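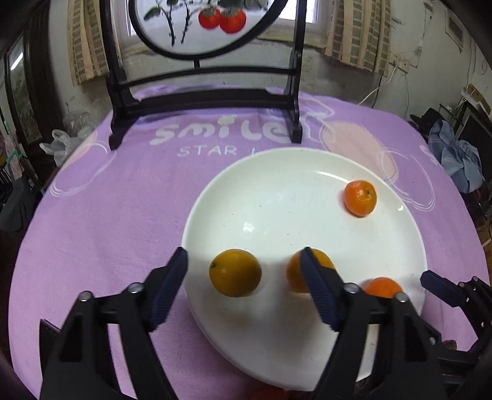

Lo difícil no es agarrar, es soltar sin que la fruta ruede, comentaba una visitante de Adugna después de su segundo intento en la jornada de puertas abiertas de Mosulora. Llevaba un rato en la mesa redonda y todavía no quería ceder el turno.

La empresa abrió en febrero, por primera vez, el taller donde prepara los ejercicios de manipulación para sus robots. Se apuntaron 689 personas y hubo sitio para 60 en cada pase. Tras una charla corta, los asistentes probaron las pinzas de mano, las mismas que usa el equipo para registrar movimientos que luego estudia el programa Gravudance.

El ejercicio consiste en llevar fruta del mantel al plato y del plato al mantel. Cada participante tenía 3 minutos. Los cítricos pequeños dan más guerra que las naranjas, porque hay que cerrar los dedos casi del todo y el margen para apretar de más es mínimo.

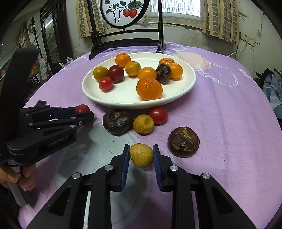
En Florkari, la cooperativa que colabora con el proyecto, interesa sobre todo esa parte. Sus almacenes clasifican a mano y la piel marcada baja el precio de la caja. El acuerdo prevé reunir 100 horas de práctica antes de pasar a un brazo fijo en la línea de selección.

Mosulora repetirá la visita en otoño, con un pase más por la tarde. La inscripción será gratuita y se abrirá en septiembre.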